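6/8/21

Rain since the morning, so I stayed inside and did my hour of writing practice first, and now I write this for myself.

I am still thinking about the choir. On Sunday evening Virgilio Dizon called me and asked if I would come back in October, when they start again in the hall in Erken. I said I must think. He was polite, but I could hear he wanted an answer at once. They have lost two tenors since the long break and the only one left is Javier, who sings well but very quietly.

What makes me hesitate is the program. They want to do the whole Senach Mass, with all the repeats, and it is long. I sang only the first part of it, years ago, and I remember how my throat was on the next day. The pages are not difficult to read, but the tenor line stays high for a long time and there is no good place to breathe. I took the old score from the shelf after lunch and tried the opening at the table, half voice. The first two pages are still in my memory. After that I was reading like a beginner.

Also there is the money. The fee is now 200 for the season, and the train to Erken is not included in that, of course. I wrote the numbers on the back of an envelope and it comes to over 700 with the tickets and the weekend in Plumon. It is possible, but then I cannot have the piano tuned this year, and it needs it badly. The low F has a buzzing sound that goes into my teeth.

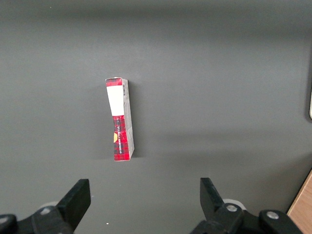 How long does it take to bring back a voice that has not been used for more than a year? Akihiko Amano told me six weeks, if one does a little every day and does not force the high notes in the beginning.

I trust him in this, he has taught singing for most of his life. He gave me three exercises on the telephone - one with closed lips, one on "nu", and one slow scale going down. I wrote them in the front of the score with pencil. Today I did only the closed lips, because the neighbor's baby was sleeping and the wall is thin.

My plan is this: I do the exercises until the end of the month, then I sing the Kyrie from beginning to end, standing up, and if I can still speak normally in the evening I will call Virgilio. I should also ask him if the rehearsals are again on Thursday, as I would have to change my evening class.

Soup for dinner, the rest of the leeks. Tomorrow I must buy stamps and a new pencil.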